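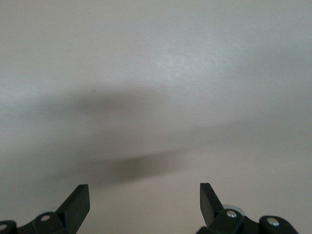
Clearing a 101 fault after a gripper stall

Fault 101 means the finger motor drew too much current before the jaws reached their target. On our Posard cell it usually comes from a loose link screw.

1. Press the e-stop and lock out the arm. Releasing the brake is not enough.
2. Move the fingers by hand through full travel. Feel for a tight spot.
3. Check every link screw. Snug any that turn, and replace any with a worn head.
4. Restore power, open the jaws, and set the encoder to 2166.
5. Run 5 empty cycles at low speed.

If 101 comes back, leave the cell locked out and call Yaa Eshun.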